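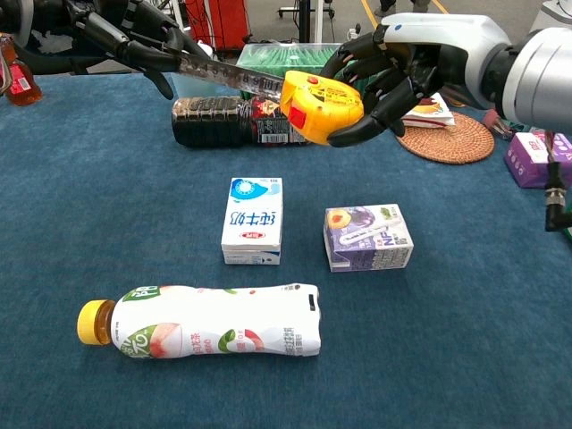
How do you read a tape measure properly? Hook the end over one edge, pull the blade straight, look square-on at the other edge and read the number where it falls.

It sounds so simple, and that was the fun of our project! We wanted to find out how well people in our year can measure ordinary things with an ordinary tape, and whether a bit of practice helps.

Our group was Benedita Cardoso, Kadir Soylu and Elif Naz Sönmez, and our teacher was Serpil Yazıcı. We asked 32 students to measure the same things: a drinks bottle, a plastic tub, a table and a door. Everyone did it twice, once with no help and once after Kadir's demonstration (he loved giving it).

What we found

The table was easy and nearly everyone agreed. The bottle was the surprise. It is round at the shoulders and rolls when you lay it down, so people were out by up to 4 mm, even the careful ones. Elif Naz had the great idea of standing a book at each end and measuring between the books, and after that the readings came much closer together.

We also learned what the little bit of play in the metal hook is for. It slides by its own thickness, so the tape reads correctly if you hook it over an edge or push it against a wall. We had all thought our tape was broken!

Problems

Two students wrote their results in inches and we had to ask them again. The door took ages as well, the blade kept bending until one of us held the top.

Next time we would like to try curved things, such as a football or a bucket, with a soft sewing tape. Benedita has already started on her bike wheel.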